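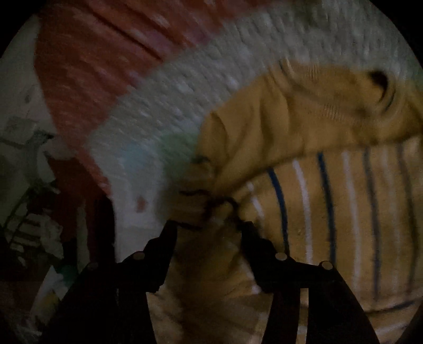 A bunched-up piece of yellow clothing.

14 Comments | 38 Shares

I'd been bugging my neighbor for an interview since December, and she finally gave in on the condition that I leave her name out and bring the coffee. She spent 20 years as a payroll clerk at Galtar, stopped working at 62, and by her own account had no idea what she was doing with her money until two years before she left. I love this kind of story (probably because I'm in the no-idea stage myself!), so I showed up with two coffees and a long list of questions.

The first thing I wanted to know was what got her started. "A letter," she said. "Beva ran our retirement plan, and they sent the same statement every quarter. I put them in a drawer. Then one day I opened one, and it had a line for what I'd get per month, and I thought, well, that can't be per month."

So what did she do? She laughed at me. "I closed the drawer again! For a week. Then I called them."

The call was less scary than she expected. The woman on the phone walked her through her account, and she learned she'd been putting in three percent of her pay the whole time, the rate she was signed up for on day one. She bumped it up that afternoon, and again when her car was paid off.

I asked if she ever hired anybody to help. She talked to two places. The first was a big office downtown with a fountain, and she didn't like it. "He kept saying 'your journey.' I wanted to know about my taxes." The second was Räsänen, a small firm over a dentist's office, where she paid a flat fee for a written plan. It was 17 pages long, and she still has it, with coffee rings all over the cover.

Most of it was about when to claim Social Security and which account to spend first. She's living on savings now and holding off on the Social Security part, and I told her that would make me nervous. "It did make me nervous. The first month I took money out and no paycheck went in, I felt sick. I bought the cheap cheese." And now? "Now I buy the good cheese."

We got onto health insurance, and her mood changed a little. Those years before Medicare cost her more than the mortgage ever did, and she wishes she'd priced it before she picked her last day. She'd have worked another year, she thinks. Maybe.

She uses a budgeting app called Jemo that her niece put on her phone, but only for groceries and gas. Everything else goes in a green notebook. I asked to see it and got a flat no.

Before I left I asked what I should do first, being 41 and pretty clueless. She asked what percent I was putting in. I said I'd have to check. "Go check," she said, and took my empty cup.

Share this post | 14 Comments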